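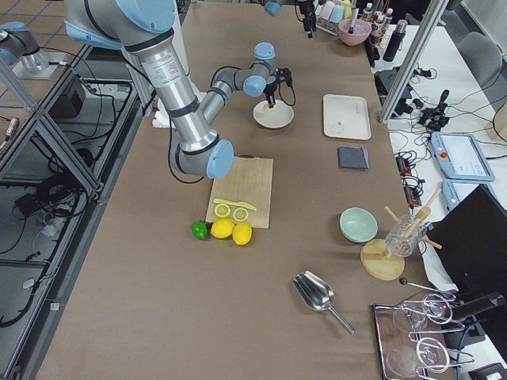

Chapter 4
Breaking a Task into Steps

In this chapter you will learn to:
write a task as a list of single robot moves
decide which arm does each move
mark the points where one arm must wait for the other
test a step list on paper before you run it

Key terms: step list, pick pose, place pose, approach height, handoff, shared zone, wait point

In September a student team at Windwood Technical College signed up for a regional competition for two-arm robots. Each team had to pick a job from everyday life and have its robots do part of it with no one touching the controls. The Windwood team chose drink service. Isla Farquharson, the team captain, had worked two summers in a hotel bar and knew the job well. She wrote the first plan in one line: "Get a slice of lemon and put it in the glass."

A person can follow that line. A robot arm can't. Yaa Alhassan, who did most of the programming, went through it with a pencil and wrote a question next to nearly every word. Which slice? Picked up by the rind or by the middle? How high does the gripper travel on the way to the glass? Where is the other arm while this is going on?

The rewritten plan for the same line began like this:

1. Arm A: move to approach height over the slice.
2. Arm A: open gripper.
3. Arm A: lower to pick pose.
4. Arm A: close gripper until it touches the rind.
5. Arm A: raise to approach height.
6. Arm B: confirm it is outside the shared zone.
7. Arm A: move to approach height over the glass.

The full list for one drink came to 72 steps. The team's first list had 30, and most of the added steps were waits, checks, and short moves up or down that a person makes without thinking about them.

Two arms, one table

When a robot has only one arm, the order of the steps is the main thing you have to get right. With two arms you also have to think about space. The area that both arms can reach is called the shared zone. In this book we use a simple rule: only one arm may be in the shared zone at a time, unless the step is a handoff.

The Windwood team drew its shared zone on a floor plan of the table and colored it in. Perrine Hamel then read the step list out loud while two teammates moved paper cutouts of the arms over the plan. The first reading stopped at step 19, where both cutouts needed the same spot. They added a wait point and started over.

You will do the same kind of reading in Lab 4.2. It is slow, and you should expect to go through your list several times.

Before you read on

Choose a small kitchen job that takes you less than a minute, such as filling a glass or folding a dish towel. Write down the steps as you would tell them to a friend. Keep this page. At the end of Section 4.3 you will rewrite it for two arms and compare the two versions.

4.1 Poses and Approach Heights

A pose is the position of the gripper together with the direction it points. Every pick or place in your step list needs at least two poses: the one where the gripper closes or opens, and a second one directly above it at approach height.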